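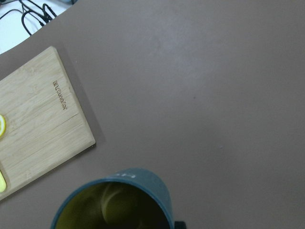 Ransom deadline passes for two men taken from Drisby ferry

HASTWOOD — The deadline set by the kidnappers of two men from the Drisby ferry passed at noon Tuesday with no word on whether either is alive, police said.

Jonatan Wikström, 61, and his brother Alvar Wikström were taken in January when gunmen in two speedboats stopped the ferry, which was carrying 75 passengers. No one else was taken off the boat. Both men worked for Telell, a marine supply firm with an office in Hastwood.

In a phone call to the firm last week, a man who said he spoke for the group repeated its demand for money and asked for the release of three prisoners held at Åberg. Police would not say how much money was asked for.
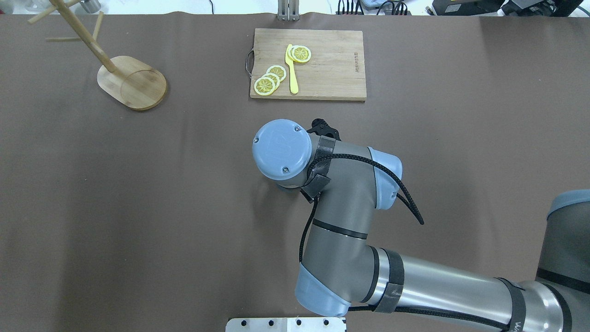
Search moves to outer islands

Police and coast guard crews have checked 163 islets since the kidnapping and are now working through the outer chain north of Drisby. An empty speedboat was found there on a mudflat, its engine removed.

A police spokeswoman said the government does not pay ransoms — a policy it has kept through earlier cases — but that talks through a go-between were still open.

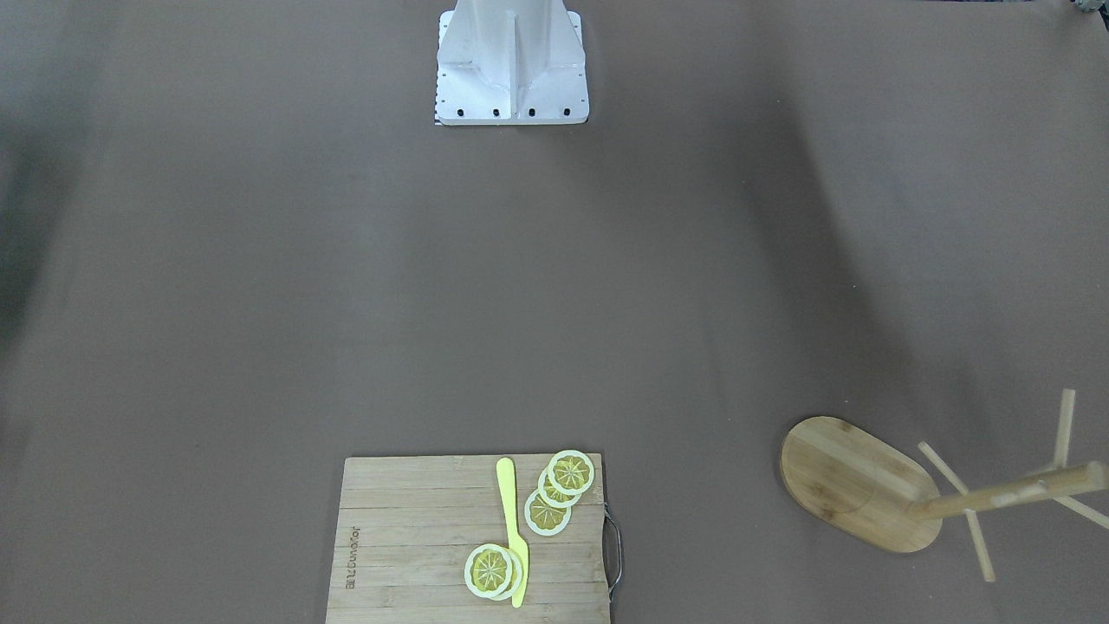
She declined to name the go-between or say when the two sides last spoke.

The family has asked for proof that the brothers are alive. The last video showed only Alvar Wikström, who read a short statement and said he needed his heart medicine. 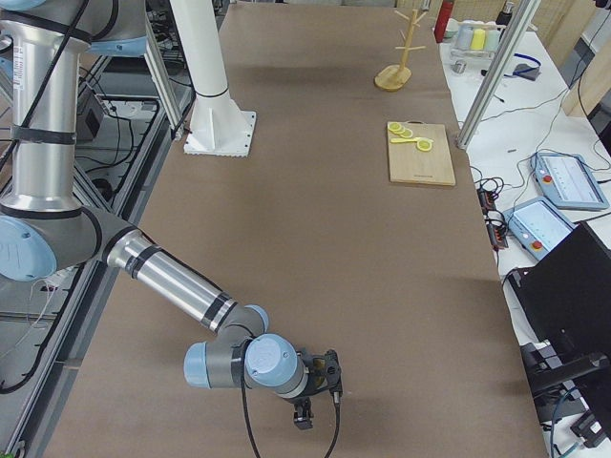

A petition asking the government to do more had 1074 names by Tuesday evening. Ferry service to Drisby is running in daylight only, with armed guards on board.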